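Visit notes: Raltari refurbishing and materials plant, Estthorpe, October

Arrival was at 1000 through the goods gate, because the visitor entrance is on the far side of the rail cut and has no parking. Kirsten Cloutier, the operations manager, led the tour and answered most of the questions. Where a figure below came from her, I have said so. The rest is from the information boards in the halls or from my own notes.

## What the site does

Raltari takes retired office equipment under contract, mostly from county offices, schools and two insurance firms. Desktop computers make up the largest share by unit count. Monitors make up the largest share by volume, and they set the floor plan. Printers are accepted but not wanted. Toner contaminates everything near it, and the resale value doesn't cover the cleaning.

The site has three outputs:

- complete machines for resale
- tested parts, chiefly memory, power supplies and drives
- sorted material for smelters and plastics processors

The contract pays for collection and data erasure. Resale income is split with the client on a scale that depends on the age of the equipment. Material income stays with Raltari. I asked whether this gives the company a reason to scrap machines that could be sold, and was told that the client sees the grade record for every serial number and can dispute it. Disputes are rare. When they occur, they are usually over laptops with cracked hinges.

## Receiving

Loads arrive in mesh cages on pallets. Each cage is weighed, photographed from two sides and given a barcode before it leaves the dock. The cage on the scale when we passed read 1130 lb gross. The cage tare is subtracted automatically from a table held in Etora, the inventory system used throughout the building.

Etora is a browser application with a local server in a closet behind receiving. It was bought to replace a set of spreadsheets, and some of the spreadsheet habits remain. Grade codes are still two letters, for instance, because the old column was narrow. The scanners queue their entries when the network drops, which it does in the northeast corner of the dock. A strip of yellow tape on the floor marks the limit of good coverage. Staff scan on the near side of it.

Batteries are the first thing removed. Laptop packs go into steel drums with a layer of dry vermiculite, swollen ones into a separate drum kept outdoors under a roof. Coin cells stay on their boards until teardown. Cloutier said the fire insurer's last inspection produced one finding, concerning the distance between the outdoor drum and the downspout. The drum has been moved.

## Identification and sorting

Sorting is by chassis type first and by processor generation second. The operator reads the service label, scans it, and Etora returns the configuration as originally shipped. That record is treated as a hint only. Memory has often been added, drives swapped, and in school equipment the memory has fairly often been removed before collection.

Four routes lead out of sorting:

1. Resale candidate: recent enough, case undamaged, all covers present
2. Parts donor: recent enough, but damaged or incomplete
3. Hold: unusual equipment, needs a decision
4. Material: too old or too badly damaged

The hold shelf was full. It contained a rack-mounted tape library, several thin clients with no power bricks, and a label printer the size of a filing cabinet. Items have a review date. I saw three that were past it.

## Opening the case

Business desktops are easier to work on than home machines of the same age. Side panels generally release with a single latch or a pair of thumbscrews, and drive carriers slide out without tools. The work instruction for towers calls for the machine to be laid on its side with the open face up, so that modules can be drawn straight out and dropped screws stay in the case.

Order of inspection, from the laminated sheet:

- confirm that the power cord is disconnected and press the power button to discharge the supply
- look for bulged capacitors, corrosion and insect debris
- note the memory modules fitted and the slots they occupy
- check the processor socket cover or load plate for damage
- check expansion slots for cards not in the shipped record

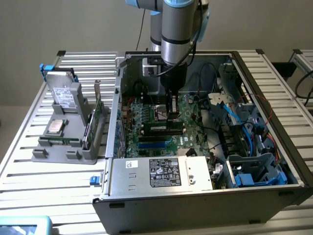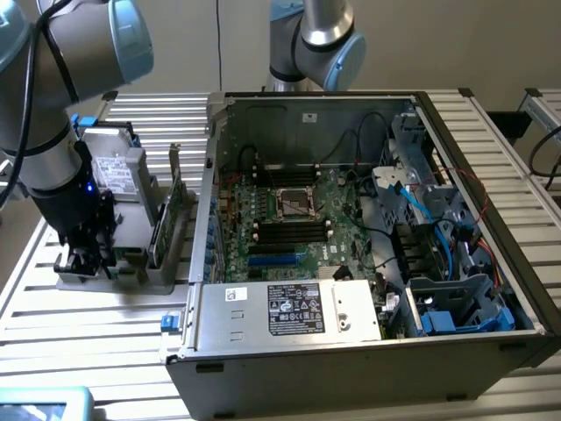
*Desktop tower laid on its side with the case open. Processor socket and memory slots are visible on the green motherboard.*

Memory is the part most worth recovering by weight. Modules are pulled, wiped along the contacts with alcohol, and tested in batches on a fixture that runs overnight. Mixed modules are paired by part number afterward. A module with no partner is sold singly at a lower price or held until one turns up.

Processors are left in place in resale machines. In parts donors they are removed only if the model is on the current price list, which Cloutier reissues each month. The rest go out with the board. Bent contacts in the socket are the most common handling fault, and a board with bent contacts drops straight to material grade. Straightening them under a microscope was tried. The yield was acceptable, but the time per board was not.

Heatsink paste was the subject of a longer discussion than I expected. Old paste hardens, and a heatsink pulled straight up can bring the processor with it. The instruction is to warm the machine by running it for ten minutes and then twist slightly before lifting. Machines that will not power on get a heat gun on low.

## Data erasure

Drives are removed and erased outside the host machine, in a locked room with a glass wall. Each bay shows the serial number, elapsed time and pass status. Drives that fail any stage are punched and go to the shredder the same day. Solid-state drives get the manufacturer's own secure erase command, followed by a read check. Those that do not support the command are destroyed regardless of age.

The certificate lists every drive by serial number along with the machine it came from. This link between drive and machine is the part that auditors sample. A machine that arrives without a drive gets an explicit "none present" entry, signed by two people. Cloutier was firm that a blank field is never acceptable. I would adopt this one at our own site without changes.

Access to the room is by badge. Visitors stay on the outside of the glass, phones included.

## Hall 2: material recovery

Hall 2 is louder and ear protection is required beyond the swing doors. A Bélanger twin-shaft shredder takes the mixed metal and plastic fraction, followed by a belt magnet, an eddy current separator and a short picking line. The shredder was down for a blade change during the visit, so throughput could not be observed. The belts were stopped and tagged out. The tags carried a name, a shift and a phone extension — better than ours, which carry only a name.

Circuit boards do not go through the shredder. They are graded by color and gold content, boxed, and sold whole to a smelter. Shredding boards first loses precious metal into the dust fraction, and the smelter pays less for the result. The box minimum is 400 lb per grade. Low-grade boards, mostly from power supplies and monitors, fill a box quickly. High-grade boards can take weeks, and the partly filled boxes are kept behind a locked fence.

Copper is separated into three classes. Cable with plugs attached is sold as is. A small granulator for cable was purchased and later sold on, after the price difference between stripped and unstripped cable narrowed.

Plastics remain the weak point. Black plastic cannot be read by the sorting equipment at the plastics processor, and most office equipment is black or dark gray. The material accumulates in the yard under tarps. There is a trial under way with a density tank, with no results to share yet.

Dust extraction is ducted to a filter house on the north wall. The pressure gauge across the filters is read once per shift and written on a card. The card was up to date.

## Resale area

Finished machines are cleaned with a damp cloth and a plastic brush. Asset stickers come off with warm air and citrus solvent. Where a sticker has left a visible outline, the machine drops one cosmetic grade even if nothing else is wrong with it.

Testing consists of a memory test, a drive health read, a check of every port and a two-hour load run. Fan noise is judged by ear in a booth lined with foam. This is the one subjective step in the process, and it shows in the numbers: returns for fan noise are the largest single category. A sound level meter has been ordered.

Every machine ships with a power cord and no keyboard or mouse. Returned keyboards were found to cost more to clean than new ones cost to buy.

## Items to follow up

- Request a blank copy of the erasure certificate, including the "none present" wording
- Ask for the paste removal instruction and compare it with ours
- Check our own board boxes against the smelter's current minimum
- Get the tare table format from the Etora export, if they are willing to share it
- Replace our lockout tags with a version that has a phone extension field
- Ask again about the density tank in the spring

Return travel was by the north road — the bridge on the south side of Estthorpe is restricted to one lane, with a signal that favors the other direction.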